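Stodum Community Kitchen Newsletter
October 2, 2023

Tasting trays are back for the fall classes

The tasting table returns this month, and with it the small trays and spoons that many of you asked for on the July comment cards. They had been in storage since the move to the Uredden building. We washed the whole lot last week and sorted out the cracked ones, and there are enough sound pieces to run a full class with a tray at every seat.

For members who joined over the summer, the tasting table is the last part of each cooking class. Everyone gets a tray with three small samples and a spoon. The samples are usually the same dish made three ways, such as a lentil soup with different amounts of lemon, or one tomato sauce cooked for three different lengths of time. You taste from left to right, go back over any you want to try again, and write a line or two on the card before the group talks about it.

We stopped using the trays last year and served samples in paper cups. In the 12 months of cups we bought 1288 of them at a cost of $228, and there were still complaints. The cups tipped over, people lost track of which sample was which, and the trash can was full by the end of every class. The trays take up more room in the dish rack, but they can be used again and the samples stay in order.

The teal set goes to the Tuesday-style short classes, where the portions are small and the table has to be cleared quickly. The longer classes will use the white plates from Bayram, which hold more food and can go in the warming drawer.

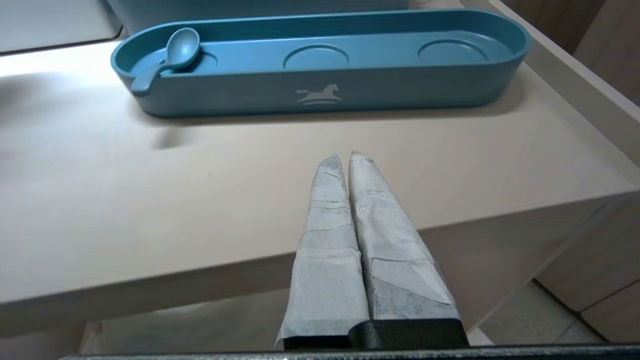 Seating for the tasting table is limited to 20 people per class. If you have signed up for a class, your place at the table is included and there is nothing more to do. If you only want to come for the tasting, put your name on the sheet by the front desk. Tasting-only places cost $7 and are paid at the door.

A few notes on setting up and clearing away, as several members have offered to help this season:

Trays go near the back of the table when you set up – people lean on the front edge while they listen, and we lost two trays to the floor last winter. Turn them so the long side faces the chair.

Put one spoon on each tray. Extra spoons are kept in the second drawer under the window. Please do not mix them with the measuring spoons, which are close in size and end up going home in the wrong box.

Fill the trays at the counter and carry them over one at a time. Thin soups and dressings should be spooned in at the table.

Scrape and rinse trays right after the class. Turmeric and beet both stain if they sit. For marks that are already there, a paste of baking soda and water left on for a while will lift most of it. Do not use the green scrubbing pads, which leave scratches.

Let everything dry fully before stacking. The stacks go on the low shelf in the Adik cabinet, with the spoons in the lidded tub beside them.

The first tasting of the season will be squash soup, made with roasted squash, boiled squash and a mix of the two. After that we have bean dips, then apple sauces if the orchard order comes through. The full class list is posted on the board by the entrance. If you have a food allergy, please write it next to your name when you sign up – the ingredient list for each class is only finished the day before, and the teacher needs time to make a change.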